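Comparing Grippers: Notes for Session 7
Emmett Haverford | May 15, 2019 | 4 comments | 14 shares

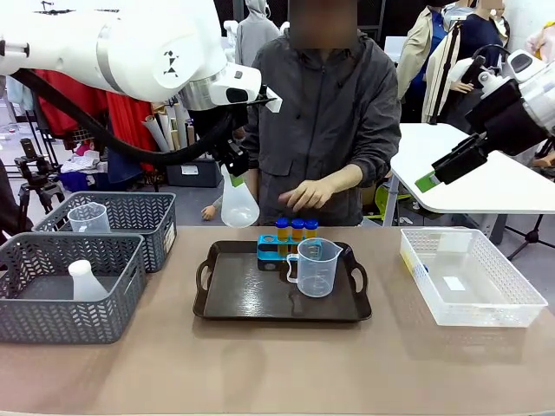 The aim is to compare two fingertip surfaces, bare and padded, on smooth plastic labware. Keep the arm speed the same for both. If you change it, start the set again.

Bottles: grip at the neck first, then at the body. Thin walls give under load, so a body grip that looks firm may be squashing the bottle. Note the closing force each time.

Capped tubes: approach from above and close on the cap. Lift straight up until the tube clears the rack. A tilted lift counts as a fail even if the tube stays in the fingers.

Jugs: try the handle, then the rim. Clear plastic is hard for the depth camera, so check the grasp point by eye before closing.

Do 14 lifts per object with each fingertip. Log slips and drops separately. Jouko Hakala has the log sheets.

Related
Wrist cameras: the Dokholm tests
Setting force limits on the Barnen controller
Reading list for September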